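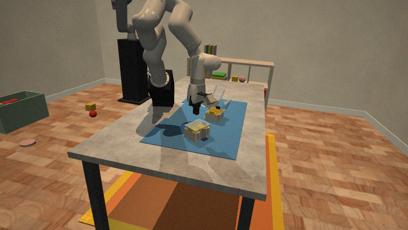
Table with blue mat and clear-top box.

August 8, 2024

Clinic supply notebook, Wiriya site

Started on the July intake numbers. The front desk logged 593 visits for the month between the walk-in hours and the evening session. Blood pressure checks were the biggest share again, then refills, then foot care. The paper sheets and the Pavo spreadsheet did not agree at first. The difference was in the evening sheets, where follow-ups had been entered twice. Fixed in the spreadsheet, left the paper alone and put a note in the binder.

Running total since the doors opened is now 2501 on the corrected count. Use that one in the grant report.

Glucose strips: 11 boxes left on the shelf, all in date. Reordered from Trokumura. They want the clinic license number on the form now, so I taped a copy inside the cabinet door. Lancets are fine until the fall.

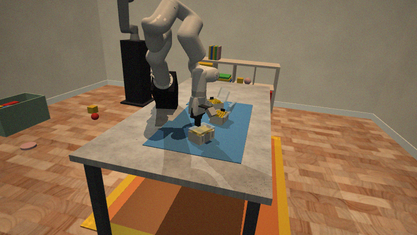

Ridano outreach van

Went through the van bins after lunch. The cuff in the large size leaks at the tube and needs replacing. Medium and small both held pressure for the full check. Threw out two bottles of hand gel past date. The cooler thermometer reads one degree higher than the one in the clinic fridge. Leave it as is but write both readings on the log until the new one comes.

The health fair flyers are back from the printer, 4000 in English and Spanish together. The Spanish side has the old phone number. The printer will redo those at no charge. Do not hand out the first batch, it is under the stairs with red tape on it.
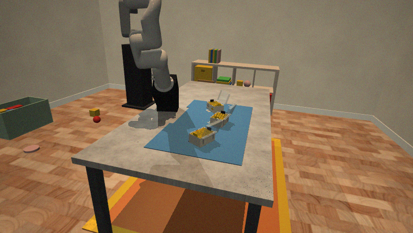 Gray table, white arm and black base.

Still to do:
Call the lab about the late cholesterol results.
Move the Spanish-speaking sign-up to the side door for the evening session.
Ask whether Wiriya can keep the exam room open an extra hour on fair day.
Check the sharps pickup date, the old sticker has faded.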